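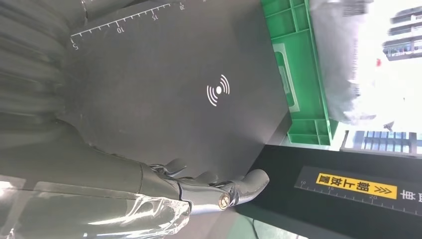
I've been running Nuter for a good while now and I keep getting asked if it's worth the trouble, so okay, this is my long answer. Nuter is the edge-contact training method that Bushra Mirani's group at Prekholm put out, and it comes with a code release and a small set of pretrained weights. The pitch is that a wrist camera alone can teach a hand where the edge of a flat object is, even when the fingertips are right on top of it. That's the case I care about! Think of a matte dark gray panel next to a black platform, with metal fingertips curled at the spot where the two meet, and tell me how much contrast your vision model is getting down there. There's a printed ruler scale on each of them, which I like for a sanity check by eye, but the policy has to work from an edge that's dark against dark.

What Nuter does differently is how it treats the demonstrations. Most recipes I've used take the whole clip and weight every moment the same, so the model gets very good at the long boring approach and stays clumsy at the end. Nuter finds the stretch around first contact and trains on it twice over, once normally and once with the camera view shifted and rotated a bit. The hand position gets relabeled to match. It's a simple trick (I was a little annoyed I hadn't thought of it) and the paper explains it in plain words, with a diagram that you can pretty much code from.

Setup took me 2 days, and most of that was my own fault for having an old driver on the machine. The install guide is decent. The calibration section is thin, though, and it assumes your camera is mounted straight, which mine never is. Everything in my view comes in on a diagonal, panel and platform and all. There's a setting called view_roll that fixes this and it's mentioned exactly once, in the notes for the Drallex hand. If you have a tilted mount, go find that before you record anything!

Now the numbers, because that's what people write to me about. I collected 217 demonstrations of the slide-and-lift task, where the hand gets its fingers against the edge of a flat panel and picks it up off a platform. Then I trained Nuter and Kiani on the same set. Kiani has been my regular baseline forever and I'm fond of it. Over 400 test runs each, Nuter got the fingers under the panel clearly more often, and the gap was widest on the dark panels. On light ones I honestly couldn't pick a winner, and I wouldn't switch for those.

The paper reports 713 runs on the Prekholm setup and says the gain holds with a messy background. I was suspicious of that one. My rig has bright windows in view and a green crate sitting near the platform, plus whatever bag somebody has put down that day, and I figured the glare would wreck it. It did hurt a bit when I tested at noon. Kiani got hurt more, though, so I'll give them that claim, at least for a crate and some sun. I haven't tried moving backgrounds and the paper doesn't either.

A few gripes. Training is slow, slower than the paper makes it sound, and the double pass over the contact stretch is where the time goes. The contact finder also gets confused by shiny fingers. Mine are polished metal and they throw highlights all over, and every so often it marks a reflection as the moment of touch. You can fix the labels by hand in the little viewer that comes with it (the viewer is great, by the way, keyboard shortcuts for everything), but I spent a whole evening on that and I'd rather have had dinner. I also have clear plastic wrap on the forearm, and when the crinkles caught the light I got a few bad labels from that too. I ended up masking that corner of the view and the problem mostly went away.

The other thing is that it learns very little about force. It knows where the edge is and then it sort of hopes. With a stiff panel that's fine. I tried a floppy plastic sheet in September and it just pushed the thing across the platform, over and over, very confidently. The authors do say in the limits section that soft objects weren't tested, so I can't be too mad.

Would I tell you to use it? If you pick up flat, stiff, dark stuff with a hand that blocks its own camera, yes, and I'd start with the pretrained weights even if your hand isn't a Drallex. If your task is mostly grasping boxes and cups, stay with Kiani and save yourself the training time. I'm keeping Nuter on the main rig for now, and the next thing I want to try is feeding it motor current along with the video.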